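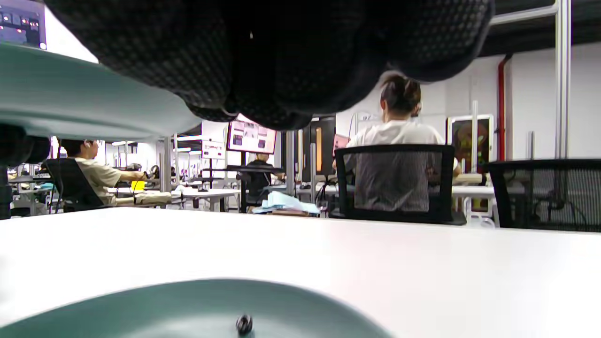
About Idthorpe

We help small shops and labs work out what to buy before they buy it. Grippers, arms, benches, chairs, the lot. Started by Isla Partington and Cillian Lynch, both ex-purchasing, both tired of seeing good money go on arms that sat in the crate.

What we do

Equipment plans, mostly. You send us the job and the budget, we send back a list with prices, lead times and the stuff people forget - mounts, spare finger pads, cables, training hours, floor space. Usually 9 pages. Shorter if we can.

We also run the Nulach planner, a spreadsheet really, free to clients. Put in your shifts and part sizes and it gives you a first years cost. Service and spares are on their own tab, please fill that one in.

How we charge

Flat fee. $400 for a first review, comes off the bill if you go on to a full plan. No commission from sellers, never have. Bouzid and Ondau both get quoted in our plans, so does whoever else fits the job.

Buy or lease?

Depends. Under 2 years of work, lease. Longer than that, ask for both quotes and we'll go thru them with you. Grippers wear out before arms do, so budget them seperately.

When to call

Before the budget goes in, ideally. November gets busy - everyone spending what's left. Spring is quieter and you'll get Cillian on the phone instead of the answering machine.

Send part drawings if you have them. Rough sketch is fine too. Isla reads everything that comes in and will write back with questions.

Page updated July 7, 2019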